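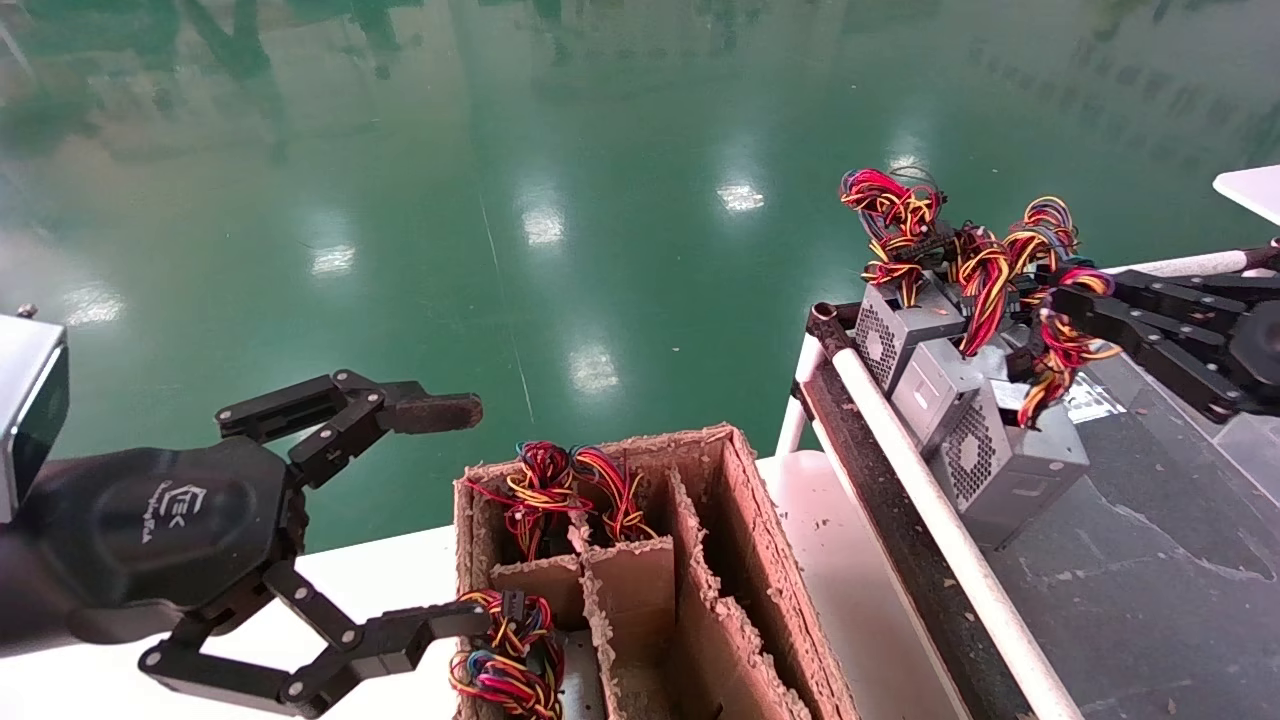

Noboru Kaneko asks whether the second arm at the cable station should be bought outright or leased until the line settles. The question has reached us several times since November, and we will answer it in this thread.

Our position is that the two arms should be priced as one purchase. Power supplies come with their cable bundles attached, and a bundle of that kind does not keep its shape. A budget that covers one arm now and leaves the other for later is a budget for half a station.

The request before the board covers the arms, the grippers, the mounts and the first set of spare parts. It does not cover the conveyor, which is already on our books, or changes to the floor.

On spare parts. Fingertip pads are a consumable and should be entered as one. In the Clesberg quotation they appear under "accessories," with no yearly figure. We have asked for a separate line. Pads wear, and the people who approve the operating budget should see that cost before the capital request is signed.

We have set aside $2000 for pads and pivot hardware in the first year. Any part of that sum left unspent will be carried forward to the same line.

Quotations were received from Clesberg and Yagi. The Yagi price is lower on the arms and higher on service. Clesberg includes 20 hours of on-site setup. Yagi charges for setup by the day, with travel billed separately.

Takumi Ueda has requested that both firms quote again on identical terms. We agree. The present figures cannot be placed side by side without a good deal of guesswork, and the finance office has declined to do so.

Boxes and dividers. Cardboard is adequate for the trial and will remain in use through it. Replacement trays are listed in the plan as an option. They will be ordered only after the compartment sizes have been agreed with the packing group, and that discussion has not been scheduled.

Elīna Šimkus wrote to ask about training. Training is in the plan. Operators at the Stukov site will be trained first, on paid time, and the cost is charged to the project and not to their department.

Payment schedule: 70 percent on delivery, the remainder on acceptance. Acceptance means that our own operators have run the station on our own parts. A demonstration at the supplier's site will not be counted.

On leasing, to return to the first question. A lease was examined. The monthly rate was reasonable, but the terms did not allow us to change the fingers or the pads without written consent from the owner. For work with loose cables we expect to change them often.

Software is a separate matter. The Bastix license is renewed each year and sits in the operating budget. Please do not add it to equipment requests. Two departments did so this fall and their forms were returned.

Revised quotations are due by the end of December 2022. Hideaki Tsuji will receive them and will circulate the comparison table to all department heads. Written comments may be sent to his office until the table is issued.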